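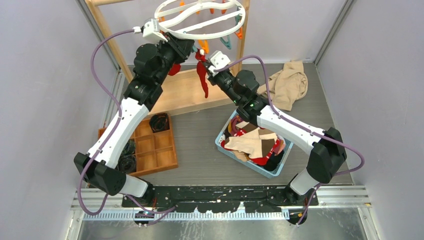

December 17, 2022

Two weeks now with the Skutier grippers on both arms, and I've grown fonder of them than I meant to (I was an Apaza person all through August!). They're slower to close, but they're gentle, and for laundry I'll take gentle every time. With the red cloth between the two of them and a small clip right at the left fingertip, I kept holding my breath like a parent at a school play. The Apaza pair goes back on tomorrow, same rack, same clips, 200 tries each, and then I'll write it all up for Cutoncombe and go to bed early.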